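From: Peiyu Jiang
To: Irnanell stitchers list
Date: 16 Aug 2019
Subject: Re: [stitchers] Fraying edges and washing before framing

Nabila Ezzat wrote:

> I have nearly finished the Moura sampler and have two worries. The
> linen is fraying badly on the left side, where I cut it a bit close,
> and I have less than an inch to spare in one place. Also it has been
> in and out of my bag since last September and it needs a wash. There
> is a lot of dark red in the border. Has anyone washed the Skikow
> reds? The label on the skein doesn't say anything about it.
>
> I would like to frame it myself if I can. The shop in Gromport
> quoted me 200 for doing it and I nearly fell over.
>
> Nabila

Hello Nabila,

Deal with the edge first, before it goes anywhere near water. Linen frays much faster when it is wet and being moved about. If you have a sewing machine, run a zigzag right along the cut edge and leave it at that. If you don't, whip stitch it by hand with ordinary sewing cotton, fairly close together, taking the needle in four or five threads from the edge. I would not use the liquid fray stopper on this one. It dries stiff and on my piece it went yellow after a few years, and with less than an inch to spare it may end up closer to the stitching than you would like.

For the narrow part, tack a strip of plain cotton to the edge once it is secured. Any old sheet will do, as long as it has been washed a good few times already. Cut it three inches wide and the full length of the side. That gives you something to pull on when you lace it, and it all goes behind the board anyway. I did this on all four sides of my alphabet piece and you can't tell from the front.

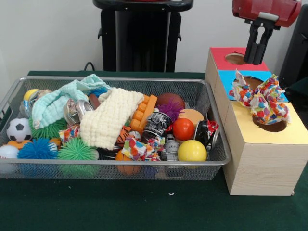 About the reds. I have used two of the Skikow ones, the dark brick and the one they call 2724. The brick was fine. 2724 bled a little in the first rinse and then stopped. I don't know which you have in the border, so test it. Cut a short length, wet it, press it between two layers of white kitchen paper and leave it until it is dry. If there is pink on the paper, you know what you are dealing with.

When you do wash it, use plenty of cool water and a very small amount of plain soap, nothing with brightener in it. Lay it flat in the sink and move the water about with your hand. Don't rub, even if there is a mark. If colour comes out, keep it in the water and keep changing the water until it runs clear. The mistake is to take it out and let it dry to see how bad it is, as then the colour sets in the linen. I was at the sink for most of an evening with mine, but it did come clean.

Roll it in a white towel to get the water out, don't wring it. Iron it face down on another towel while it is still damp, with the iron on medium. If you have any beads or metallic thread in there, put a cloth over the back as well.

As for framing, 200 seems a lot to me too, though I suppose it depends on the glass. Lacing is slow but not difficult. Use acid-free board cut slightly smaller than the inside of the frame - the linen takes up more room than you would think, and a double fold at the corners takes up more again. Pin along the thickness of the board first, starting in the middle of each side and working outwards, and check that the border is straight by following one thread of the linen. Then lace the long sides with strong thread, tighten, and do the short sides. Leave the pins in until both are done.

Is yours the long version with the two houses, or the square one? I have the chart for the long one and there is an error in the lower border, where the vine doesn't meet at the corner. If you have got round it already, I would like to know how, as I am still two repeats away from it.

Peiyu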